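7/23/25

I slept badly again because of the heat, and at five I was already in the kitchen with the window open. The street was quiet except for the truck that brings bread to the store on the corner. I made tea and I told myself that today I will finish the shelf above the sink. I have said this since March, when I moved to Irkbridge, and the shelf became only more full.

It is strange how much a person can collect in a small apartment. When I came I had two suitcases and one box of kitchen things, and I was proud of it. Now I open the cabinet and something falls on my foot. Today it was a lid, and of course I could not find what it belongs to.

I covered the table with white paper first. My mother always did it when she cleaned the cabinets, she used the paper from the butcher, and I still like to do it in her way. Afterward you fold the paper with all the crumbs inside and the table is clean. Then I started to take down the plastic containers and to decide about each one.

The rule was simple. If it has a lid and I used it this year, it stays. If it has no lid, it goes to the bag. I kept this rule for maybe half an hour and then I began to make exceptions. There was the flat box from Naciri, the little grocery near my first room in Graden, where they sold me olives and always put too many in. It has a crack and it smells of garlic even after soap. I put it in the bag, took it out, and put it in again. It stayed in the bag, I am glad to write.

Then I came to the one with the smile. 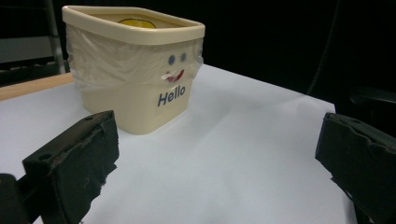 I think I like it mostly for the word. In my first weeks in this country, "Hello" was almost the only word that I said without fear. I practiced it on the stairs before I went out. People here say it very quickly and they are already past you when you are ready to answer, so I said it to many backs. Now there is a cream-colored container in my kitchen which says it to me every morning, and it waits as long as I need. One blue eye is a little lower than the other, so it looks somewhat sleepy, like me.

It still has clear plastic film around the upper part, all in wrinkles. Three times today I had the scissors in my hand and three times I put them down. The film comes over the face, and I am afraid that I will pull the eyes away together with it. My sister would laugh at me about this. She takes the film from everything at once, also from telephones and new chairs, and she says that I live like a guest in my own house. Maybe she is right. But it can wait until another day.

By noon the shelf was empty and I washed it with vinegar. Behind the place where the tall jars stood I found four dollars in coins and a bus ticket from Graden. I have no idea how they came there, because I did not live in this apartment when I had that ticket. It must have traveled in one of the jars. I put it in this notebook, between the pages for March.

In the afternoon I went to Avitis for shelf paper. They had only the kind with lemons or the kind with gray lines, and I stood there for a very long time for such a small question. I took the lemons. At home I cut the first piece too short and had to join it with another one, but the joint is in the corner behind the rice and I will not see it if I don't look.

I ate late, bread with tomatoes and some cheese. My back hurts from the chair that I used as a ladder. The bag of plastic is standing by the door and I must take it down tomorrow before I open it again. The container with the face I put at the front of the shelf, on the left side, turned to the table. I still don't know what I will keep in it. Tea, perhaps, or sugar, but sugar gets hard in this weather.

I have to buy dish soap and call the landlord about the window.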